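Tablecloth season

I pulled the white cloth out of the cupboard on Friday, gave it a half-hearted iron and then gave up, so if you come to the October lunch and notice the creases, yes, that was me. I bought it at the Brelness market for 3 dollars and I love it more than any of the good linen (my mum would be appalled). It's got a proper stitched hem and it washes like a dream!

I've gone plastic for the tableware again – with 40 of us coming, I'm not carting crockery up those steps.

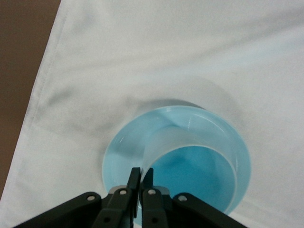

Photo: Stijn Bakker

I'm very taken with the light blue bowl, especially on white, and a clear cup sitting inside it picks up the colour beautifully. My plan is to set each place like that, cup in bowl, so you can grab both in one go and head straight for the soup. Bart Verstraete is making his pumpkin one and has promised a milder pot for the kids.

If you've got bowls at home in a similar colour, bring them along with your name on the bottom in marker. They don't need to match. And if anyone has a second white cloth, wrinkles and all, I'd love to borrow it for the dessert table – drop it at my place any evening after six.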